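Can a robot do my kitchen chores yet? Kind of!

I spent a morning at Plosik's test kitchen in Lazăr watching an arm (they call it Litia) work at a counter as crowded as mine.

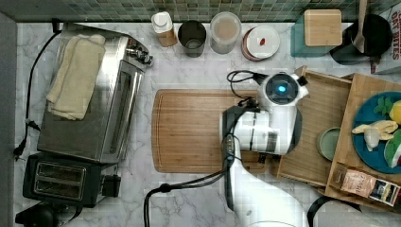 LAZĂR, September – The pitch is simple: tidying up, fetching, opening things. Floarea Avram, from the Plosik team, told me they'd logged 2,860 tries at 80 chores, and she'd trust it alone with 5. I love that she just said it!

Handles are a big deal, apparently. A smooth metal bar is nothing to you and me, but a gripper has to line up with it.

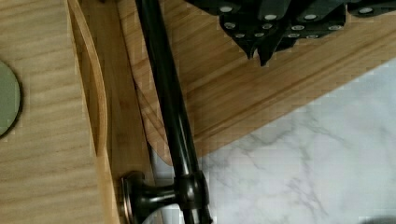
What about breakfast?

Toast is on the list, but buttering it isn't (I asked twice).

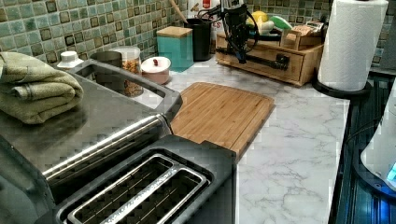
Toaster, cutting board and paper towels on the test counter.

They want 300 more tries at handles before winter, and I'm rooting for them.
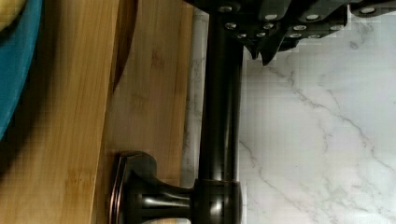 Leonora Belmonte wrote in to say she'd happily wait ten years for one that folds towels, and she'll open her own drawers until then.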